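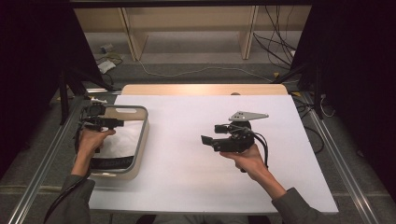
Der Tag der offenen Tür bei der Weberei Conier in Sesten findet nur alle zwei Jahre statt, immer im November. Beim letzten Mal hatten wir keine Karten mehr bekommen, diesmal hat es geklappt. Wir sind mit dem Regionalzug gefahren und vom Bahnhof zu Fuß gegangen, zuerst an der Umgehungsstraße entlang und dann über den alten Werkskanal. Der Weg dauert zwanzig Minuten und ist ab dem Kanal ausgeschildert. Wer mit dem Auto kommt, parkt auf der Wiese hinter dem Kesselhaus. Nach dem Regen der Vortage war die Wiese ziemlich weich, und am Nachmittag mussten zwei Wagen herausgeschoben werden.

Conier webt Geschirrtücher, Tischwäsche, Servietten und Bettwäsche für Hotels, daneben in kleinen Mengen Stoffe für Restauratoren. Der Betrieb verteilt sich auf drei Gebäude: die Shedhalle mit den Webstühlen, den Backsteinbau mit Wäscherei und Ausrüstung und einen flachen Neubau, in dem genäht, kontrolliert und verpackt wird. Im Neubau ist auch der Werksverkauf.

## Die Schärerei

Die Führung beginnt um zehn Uhr in der Schärerei. Sie liegt im vorderen Teil der Shedhalle und ist der ruhigste Raum des Rundgangs, deshalb wird hier am meisten erklärt. Die Garnspulen stecken auf einem Gatter, das eine ganze Wand einnimmt. Von dort laufen die Fäden durch Ösen auf eine große Trommel und danach auf den Kettbaum. Eine Kette für breite Tischwäsche hat bei Conier 4000 Fäden. Reißt einer davon, bleibt die Anlage stehen, und der Faden wird von Hand geknotet.

Das Leinengarn kommt fertig gesponnen ins Werk. Der Flachs wird seit Jahrzehnten zugekauft, die eigene Spinnerei ist lange geschlossen. Im Flur hängt noch ein Plan des Geländes mit dem Spinnereigebäude, an dessen Stelle heute das Wiesenstück mit dem Parkplatz liegt. Leinen mag trockene Luft nicht, und so ist es in der Halle deutlich feuchter als draußen. Unter der Decke laufen Rohre mit feinen Düsen. Brillenträger sollten ein Tuch dabeihaben.

Wird ein neuer Artikel auf denselben Stuhl gelegt, müssen die Fäden der alten Kette mit denen der neuen verbunden werden. Dafür gibt es eine Knüpfmaschine, die auf Schienen über die Fadenschar fährt. Bei einem anderen Muster reicht das nicht, dann wird jede Kette neu eingezogen. Eine Mitarbeiterin sagte, dass sie für eine breite Damastkette zwei Tage braucht, wenn niemand sie stört.

## Im Websaal

Vor der Tür zum Websaal bekommt jeder Gehörschutz. Es gibt Stöpsel und Kapseln, und ich würde die Kapseln nehmen. Die Greiferwebmaschinen stehen in vier Reihen mit einem breiten Mittelgang, auf dem sich die Gruppe halten muss. Erklärt wird im Saal nichts, das wäre auch nicht möglich. Man bekommt vorher ein Blatt mit den Stationen und läuft dann hinterher.

Gewebt wurde an diesem Tag ein Geschirrtuch mit rotem Randstreifen, dazu Serviettenstoff und auf den hinteren Maschinen Bettdamast. Der Damast wird auf Jacquardmaschinen hergestellt, bei denen sich jeder Kettfaden einzeln heben lässt. Oben auf der Bühne sieht man die Harnischschnüre in einem dichten Fächer nach unten laufen. Zum Zuschauen ist das die beste Stelle im ganzen Betrieb. Wir haben hier länger gestanden als vorgesehen und die nächste Gruppe aufgehalten.

In der Ecke steht ein Schützenwebstuhl, Marke Celent, der nur noch für die Restaurierungsstoffe benutzt wird. Er webt 69 Zentimeter breit, also viel schmaler als die neuen Maschinen, dafür mit einer echten Webkante auf beiden Seiten. Ersatzteile gibt es keine mehr. Was kaputtgeht, wird in der eigenen Schlosserei nachgemacht, die man leider nicht besichtigen kann. Der Celent wurde zweimal kurz angeworfen, einmal am Vormittag und einmal gegen drei. Er ist langsamer und lauter, und man spürt die Schläge im Boden.

## Wäscherei und Ausrüstung

Der Weg zum Backsteinbau führt über den Hof. Rohgewebe aus dem Websaal ist steif und hat einen graubraunen Ton, der mit dem fertigen Tuch wenig gemeinsam hat. Es wird entschlichtet, gewaschen, je nach Artikel gebleicht und dann auf dem Spannrahmen getrocknet. Die Gruppe durfte ein Stück Rohware und ein Stück fertigen Stoff in die Hand nehmen und vergleichen. Beim Waschen geht der Stoff ein, in der Länge mehr als in der Breite, und diesen Schwund rechnet die Weberei schon beim Schären ein.

Danach kommt die Mangel. Sie drückt das Gewebe zwischen schweren Walzen flach, wodurch es den Glanz bekommt, den man von alten Tischtüchern kennt. Hotels bestellen diese Ausführung inzwischen seltener, weil sie nach der ersten Wäsche im Haus ohnehin verloren geht, wenn dort nicht ebenfalls gemangelt wird. Im Werksverkauf liegen beide Varianten nebeneinander.

Gut erklärt war die Sache mit dem Wasser. Der Betrieb hat früher direkt in den Werkskanal eingeleitet, heute läuft alles durch ein Becken und eine Neutralisation hinter dem Haus. Die Wärme aus dem Waschwasser wird zurückgewonnen und heizt den Neubau. Zahlen dazu standen auf einer Tafel, die aber so ungünstig hinter einem Pfeiler hing, dass ich sie nicht abgeschrieben habe.

## Warenschau

Im Neubau wird jede Bahn angesehen, bevor sie zugeschnitten wird. Der Stoff läuft über einen schrägen Leuchttisch, und wer dort arbeitet, achtet auf Knoten, fehlende Schüsse, Ölflecken und Dickstellen. Kleine Fehler werden mit der Nadel ausgebessert, größere mit einem farbigen Faden am Rand gekennzeichnet und später herausgeschnitten. Was übrig bleibt, geht als zweite Wahl in den Verkauf.

Besucher durften es selbst versuchen. Auf einem Probestück waren Fehler versteckt, und ich habe bei normalem Licht fast keinen davon gefunden. Gegen das Licht gehalten geht es besser. Noch besser hilft es, den Stoff zwischen zwei Finger zu nehmen und eine Falte zu legen, dann treten Dickstellen hervor, die man in der Fläche übersieht.

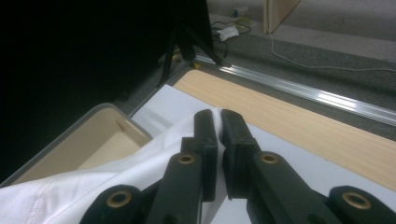
*Weißer Stoff, zur Falte gefasst.*

Der Zuschnitt folgt dem Faden. Bei Servietten wird ein Faden aus dem Gewebe gezogen und entlang der entstandenen Linie geschnitten, damit das Stück auch nach vielen Wäschen rechtwinklig bleibt. Bei Geschirrtüchern spart man sich das. Genäht wird an zwei langen Tischreihen, die Säume mit Automaten, die Ecken und Aufhänger von Hand an der Maschine. Die Briefecke, bei der der Stoff diagonal eingeschlagen wird, gibt es nur bei der teureren Tischwäsche.

## Musterarchiv

Das Archiv trägt den Namen Latuheru, nach einer früheren Tischwäschelinie des Hauses, deren Entwürfe den Grundstock der Sammlung bilden. Geöffnet waren zwei Räume im Obergeschoss. In den Schränken liegen 121 Musterbücher, dazu Patronen auf kariertem Papier, in denen jedes Kästchen für eine Kreuzung von Kette und Schuss steht. Einige der Patronen sind größer als ein Esstisch und wurden nur halb aufgerollt gezeigt.

Zwei alte Muster werden zurzeit wieder gewebt, ein Weinlaub und ein schlichtes Gittermuster. Das Weinlaub musste für die heutigen Maschinen neu gezeichnet werden, die Lochkarten dazu waren unvollständig. In der Vitrine daneben lag ein Stück vom alten Stoff neben einem vom neuen. Die Blattadern sind beim neuen etwas gröber geraten. Mir hat das Gittermuster besser gefallen.

Fotografieren ist im Archiv nicht erlaubt, im übrigen Werk schon.

## Werksverkauf und Verpflegung

Am Nachmittag war es im Werksverkauf voll. Die Geschirrtücher aus 100 Prozent Leinen waren schon kurz nach Mittag bis auf die blau gestreiften weg, Halbleinen gab es noch reichlich. Zweite Wahl liegt in Körben an der Rückwand und wird nach Gewicht verkauft. Man muss etwas wühlen. Wir haben vier Servietten mitgenommen, bei denen ich den Fehler bis heute nicht gefunden habe, und ein Tischtuch mit einer sichtbaren Dickstelle nahe dem Saum.

Zu essen gab es Kartoffelsuppe und Kuchen in der Kantine, Kaffee aus großen Kannen. Die Schlange war lang, ging aber zügig voran. Sitzplätze fand man am ehesten im hinteren Raum.

Praktisches für alle, die in zwei Jahren hinwollen:

- Karten für die Führung gibt es vorab, an der Kasse nur Restplätze.
- Feste Schuhe anziehen, der Boden im Websaal ist stellenweise ölig.
- Kinder dürfen in den Websaal erst ab zehn Jahren. Für jüngere wurde im Neubau am Webrahmen gearbeitet.
- Das Obergeschoss mit dem Archiv hat keinen Aufzug.
- Im Werksverkauf wurde nur Bargeld angenommen.

Der letzte passende Zug zurück fuhr kurz nach fünf. Auf dem Weg zum Bahnhof war es schon dunkel, und entlang des Kanals gibt es keine Laternen.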